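Section 4: Setting Up Lost and Missing Item Reports in the Leltis Desk

Once your hotel's rooms and event halls are loaded, you're ready for the part most front desks ask us for first – the missing item log! It works for anything the house owns: cutlery, robes, room keys, the good umbrellas by the door. Plan on one quiet shift to get it going.

Before you start, have your inventory list saved as a spreadsheet. The log accepts up to 277 item types per property.

1. Sign in as Manager and open House Items.
2. Choose Import List and pick your spreadsheet.
3. Check the Value column. Items with no value are skipped when the monthly loss total is added up.
4. Under Places, tick every room where food or drinks are served.
5. Press Save, then wait for the green bar.

Note: If you're moving over from Datero, export your old log first. Old case numbers carry over, and you can search them right away.

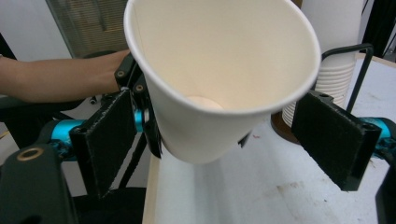
Next, set up the event check, a count done before and after each banquet. Staff enter both numbers on a phone and the log opens a case if they don't match.

6. Open Events and turn on Count Before and After.
7. Enter your allowed difference. We ship it set to zero, but Michalis Makris on our support team likes two for large weddings, where spoons love to hide in the linens.
8. Choose who gets the alert. Pick a shift lead and one backup.
9. Run a test event and delete it when you're done.

Caution: A case is a record of a missing item and nothing more. Don't type a guest's name into the Notes box. Names belong in the Contact field, which only managers can open.

Caution: Camera clips linked to a case are removed after 14 days unless you press Keep. Closing the case does not keep the clip.

If an item comes back – and plenty do, often by mail – open the case, press Returned and add the date. The monthly total corrects itself overnight.

For printing case sheets, go to Section 5.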